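Notebook, January
Table 5, two-handed drinkware task, Gretulbridge set
Start 9:40. Same task sheet as before: transfer drinkware to the wire holder, both hands in use, grippers back over bare wood at the end. Both wrist streams and the head stream recording.
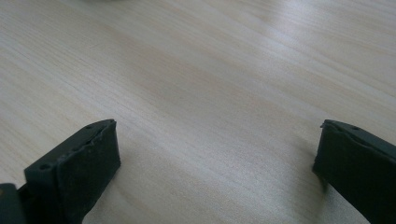
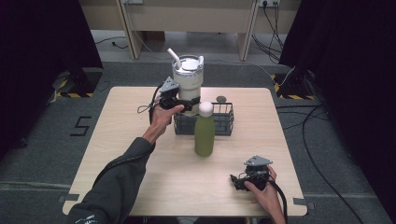
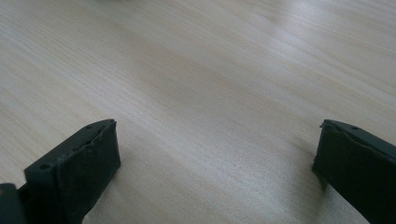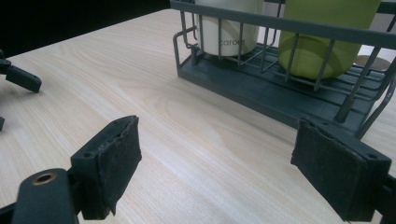
Sync between the wrist and head streams is still the first thing to settle before anything goes to training. The Donthorpe recorder stamps each wrist frame on arrival at the host, and the head stream is stamped at capture, so the offset depends on how busy the host is. I measured it by tapping the jaws together in view of all cameras at the start and end of a block. Drift over a block is small. The start offset is not constant between blocks and has to be estimated every time. Until the recorder is patched, the tap goes into the protocol: two closes, pause, one close, with both jaws visible from the head. Spread-open jaws over bare wood, as in the first and third pictures, carry almost nothing to align on. The grain gives some texture in the near half of the view, but the upper right is washed out by reflected light and the feature tracker drops most of its points there. Moving the tap toward the holder should help, with wires and cup edges to lock on to.

Counts at end of day. Recorded in this set so far: 1,889. Through review and kept: 1,318. Today's share of the recorded total is 477, none of it reviewed yet. The rest of the gap is a mix of rejects and takes that are still waiting for a second look.

Reject reasons, in the order they come up:
– release before the cup is seated
– one hand idle for the whole take
– wrist view blocked by the other gripper
– missing or partial tap

The third one needs a better rule. The second gripper shows up at the left edge of the wrist view in the last picture, and a view like that is perfectly usable. Reviewers have been throwing some of these out. Proposed wording: reject only when the other gripper covers the contact region between the two fingers during grasp or release. Edith Quispe agrees for grasp but wants release left to the reviewer. Leaving it open.

Pads. The foam on the left finger in that same view is frayed and starting to peel at its upper edge. I don't know what this does to the policy. Grip force is not logged, so a slipping pad would only appear as a wider jaw opening at the same object. Pulled the jaw width traces and went through them by eye – nothing I would call a trend. Plan is to swap the foam and put a marker in the metadata at the swap, then train with and without the earlier takes if there is compute to spare. Spare foam is in the Lopes box, second shelf. Reorder when it is down to one sheet.

Training. The small Ferum run on the kept takes finished overnight. Validation loss is flat after the first third. On playback the predicted left-hand path is fine on approach and poor at the holder: it stops short and hovers. Two candidates:
a) the offset problem above, which would smear the moment of release
b) too little variation in where the holder stands

For b, moved the holder between blocks this afternoon, near the back edge and then farther forward, with the cups shuffled each time. Start poses also varied more than last time. Operators tend to drift back to the same start pose within a few minutes, so the pose card now gets turned over every 29 takes. The number has no basis beyond being awkward enough that people notice it.

Labeling: "place" and "seat" are still separate segments in the schema. Review time goes up noticeably because of it. Proposal to merge them for this set only and keep the split for stacked objects. Need to check whether the loader assumes both tags exist before changing anything.

Open items
– recorder patch, ask for capture-side timestamps
– rerun offset estimate on the two blocks before lunch
– new foam, left finger first
– reduce glare at upper right of wrist view, try a diffuser on the lamp before moving the table
– export today's takes, review starts tomorrow at 8:30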